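Work Surfaces in Shared Study Rooms: Final Project Report
Prepared by Aoi Kinoshita and Prys Wynne
Supervisor: Kazue Honda

1. Background

The Idinstead student residence has 14 shared study rooms, most of them furnished in the 1990s. The desks in these rooms have dark tops that are scratched and, in several cases, swollen at the edges. In February the residence office asked our course to look at low-cost ways of giving students a clean, light surface for drawing, model making and sorting papers. Replacing the furniture was outside the budget.

Our group was assigned the room known as Skitcombe, on the ground floor beside the bicycle store. It is used mainly by first-year design students, who had complained about the colour of the desks and the poor light in the late afternoon.

2. Method

We began with a short questionnaire, which 52 residents completed. Respondents were asked what they used the room for, how long they stayed and what they disliked about it. The most common complaint was that small parts and pencil marks were hard to see against the dark desk tops. The second was the lack of one large area on which a project could be spread out.

We then compared three options: a painted board, a fabric cover and a covering made up of separate panels. The painted board was rejected by the residence office on account of its weight. The fabric cover was tried for five days and wrinkled badly under rulers and cutting mats. The panel arrangement was therefore chosen for the full trial.

3. The Panel Surface

The covering is white and flat, with the panels laid side by side so that their edges meet. We did not tape the joints on top, as tape had lifted and collected dirt in an earlier test by Kimie Yagi's group. Panels were trimmed by hand where necessary and checked with a straight edge before use. 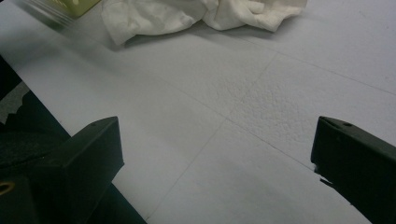 The trial ran for 12 weeks. Students were asked to leave the surface clear when they finished and to record any damage in the notebook by the door. Masanobu Miyazaki kept the notebook and passed on entries to us at our regular meeting. We inspected the joints ourselves each time, paying most attention to the corners, where we expected wear to show first.

4. Results

Users reported that small objects were easier to find and that the room felt brighter. Several also made use of the joints between panels as a guide when lining up drawings, a benefit we had not considered at the planning stage.

There were drawbacks. Ink stains were difficult to remove, and students who wrote by hand on a single sheet of paper noticed the joints beneath it. Two entries in the notebook mentioned glare from the desk lamp - this was reduced by moving the lamp to the other side of the room.

5. Recommendations

We recommend that the residence office keep the panel surface in Skitcombe for a further term and supply a small number of spare panels so that stained ones can be exchanged. A separate mat should be provided for handwriting. Cutting should be done only on a cutting mat, and a notice to this effect should be placed at eye level.

The notebook and the completed questionnaires have been left with the residence office.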